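May 23, 2025

Friday, and I have declared war on the table again. The last campaign was in December and ended when I moved everything to a chair and then, a week later, moved it all back so someone could sit down. The table is the Evholm, bought for its long pale grain, which I get to admire perhaps twice a year.

The rule this time is simple. Everything comes off, and a thing is allowed back only if I can say out loud why it lives there. By lunch I was down to the survivors: a bottle of water with a red cap, a black pen, the scissors with the red handles, and a Rubik's cube.
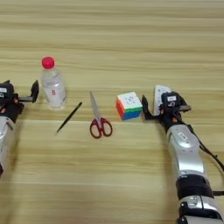
Why do the same things always end up on the table?

They have no home of their own, so they go to the nearest flat place. The stapler has a drawer and I never see the stapler.

The bottle was easy to judge. It goes to the kitchen. I have a perfectly good Kavach flask that cost 40 dollars and keeps water cold for longer than I have ever needed cold water, and I still drink out of plastic like a man at a bus station.

The pen put up more of a fight. I own, at a guess, every pen. The drawer was full of them, so I sat on the floor and tested each one on the back of a Peng catalog, and 3 of them wrote. Three! The rest went in the trash, where they will no doubt recover. The black one stays out for the grocery list, which today has 158 things on it if you ask my knees, which did the floor part.

That left the remote. It's white, it's small, and it has been lost in every room of this apartment including the bathroom. 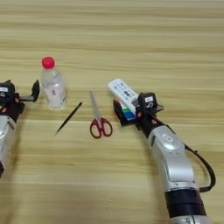

Evening, same day

Made soup. Ate it standing up, so as not to spoil the table, and recognized this as a bad sign.

I did look up storage. Vumano sells a divided tray for remotes and scissors and so on, and I had it in the cart before I remembered that I already own two trays, both of them full of things that needed a tray. Closed the laptop. The scissors can go on the hook by the stove. My grandmother bought hers in 1945 and kept them on a nail all her life, and I never once heard her ask where they were.
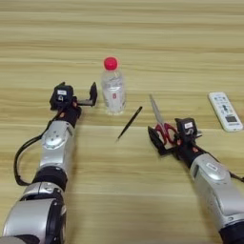

Before bed

Pen by the grocery list, scissors on the hook, bottle in the kitchen. The remote was going to live on the shelf under the TV. I have just been to check and it isn't there.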